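Zututmont Match Football, size 5

Our best selling match ball, back in stock from August. Thermo bonded panels, no stitching to split, butyl bladder so it keeps its air between games. Weighted for 11-a-side on grass, fine on 3G as well. Not for tarmac please, you'll have the cover off in a month.

Colours: white/navy, yellow/black (winter)
Sizes: 5 only. Size 4 see the Zenis Junior
Comes deflated. Needle NOT included

Price: 30 pounds each, 350 for a club box. Bag extra.

Pumping up
Drop of glycerine on the needle first. Go in straight, dont wiggle it. Pressure range is printed by the valve, stick to it. Check again an hour before kick off, cold mornings knock it down a bit.

What clubs say
"Used them all last season, still round. Keepers moan they move in the air but keepers always moan." Arlo Blackwood, Kapoor Athletic reserves

"Good grip in the rain, yellow one shows up well under poor lights." Hazel Marchetti, under 15s coach

Delivery
Order before 3 in the afternoon and it goes same day. Club boxes go on a pallet so someone has to be in to sign. Returns fine if unused and not inflated, keep teh packaging.

Club printing
Crest or name on one panel, one colour. Send artwork as a vector file, no phone photos of the badge. Proof by email first, we dont print till you say yes. 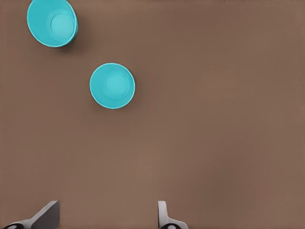 Also in this range
Nava training ball, sizes 3, 4 and 5
Zenis Junior, size 4
Zututmont Futsal, low bounce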